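Flitmont Home Forum > Entryways and Storage > Low shoe rack for slides, heels always hang over
Page 1 of 1

gleice_c
Posts: 73
Hello everybody. I would like some advice about shoe racks, because in my house we are mostly slides people. We take off the outdoor shoes at the door and everyone changes into slides. So at the entrance there are always several pairs, and some of them finish on the floor.

I bought a low rack from Helus in February. It is one level only, and under it there is a little space. The problem is the depth. Women's slides fit well, but my husband's do not, the heels stay out at the front. Then somebody walks past with the groceries and kicks one. Is there a deeper rack which is still low? I do not want a tall one, my daughter is small and she must reach it by herself.
Gleice Cordeiro

oldboots
Posts: 2,554
Why do you need a rack for slides at all? Put down a rubber mat, line them up against the wall, done. Racks are for shoes with laces that you don't wear every day. You are paying for a shelf four inches off the floor.

gleice_c
Because under the mat becomes dirty and I must lift everything to sweep. With the rack I can pass the broom under it. Also I like how it looks, sorry!

marta.k
I'm with Gleice on this. We had the mat for years and all the sand stayed in it. Before you buy another rack, did you try to turn the shoes sideways? Toe to the left, heel to the right, and the depth doesn't matter anymore.

oldboots
Sideways takes double the width. Two pairs and the rack is full.

marta.k
It depends on the rack, no? Ours is the long one from Vlček and we fit everybody's. But yes, in a narrow hall it will not work.

Nnamdi_Eze
Posts: 30
Good evening. I had the same question last year and I tried many arrangements, so maybe my experience is useful for you.

First, measure the longest slide in the house and not the rack in the shop. I made this mistake. The shop says "fits all sizes" but it is for a normal shoe, and a slide has a wide flat sole which needs more place. Mine are the big size and I need 2 inches more than my rack gives me.

Second, decide what must be on top and what can go elsewhere. I used to put every pair on the top and it was a mess — each pair was pushing the next one. Now I keep there the pair which I wear the most, and the others wait behind or below.

Third, put the strap end to the back and the heel to you. Some people do the opposite because it looks nicer from the door. But when the heels are toward you, you step directly into them and you don't have to turn around on one foot. My black ones stand like this, next to each other with the heels a little over the edge, and the gray ones go behind them.

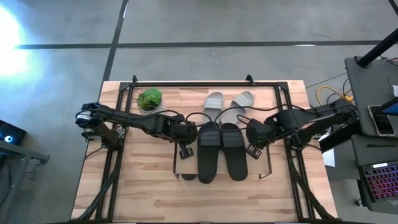 With the heels over the edge I stopped to fight, to be sincere. If the overhang is small it does not disturb me, and it is even easier to catch the slide with the foot. I only worry when the rack is very light, because then if you step on the heel the whole rack can tip. For this reason please check the feet of yours before you change anything. If they are loose, tighten them.

About the space under the rack: I would keep it free if you want to sweep there. I say this but I do not follow it very well, a slide always goes under.

gleice_c
Thank you Nnamdi, this is very clear. The light rack is maybe my real problem. It moves when my husband steps on it, and I thought it was his fault :) Is that a real plant? And does it survive near the shoes?

Nnamdi_Eze
I am glad it helps. It is a succulent and I give it very little water. The shoes do not bother it. I would only put it where no foot arrives, so toward the back corner and not in front.

oldboots
I still say heels over the edge is the wrong way. You will trip in the dark. Toes out, heels to the wall, and the soft strap is what you bump against.

marta.k
But then you have to walk backward into your slides, oldboots. Every morning!

oldboots
I sit down on a bench to change. Like a civilized person.

gleice_c
We have no place for a bench, unfortunately. The door opens to that side.

pilar_in_the_attic
If you want deeper, Janbridge sells a replacement top board for low racks, you just screw it over the old one. I did this on mine and gained enough for my son's slides. Check the weight first, as Nnamdi says, a deeper board on a light frame can be worse than before.

gleice_c
I did not know that one can change only the top. I will measure tonight when everybody is home and the slides are all there. My husband has one more pair in the car, I think, so I need to count this too.

marta.k
Write us the depth when you have it. I may need the same board for the back door.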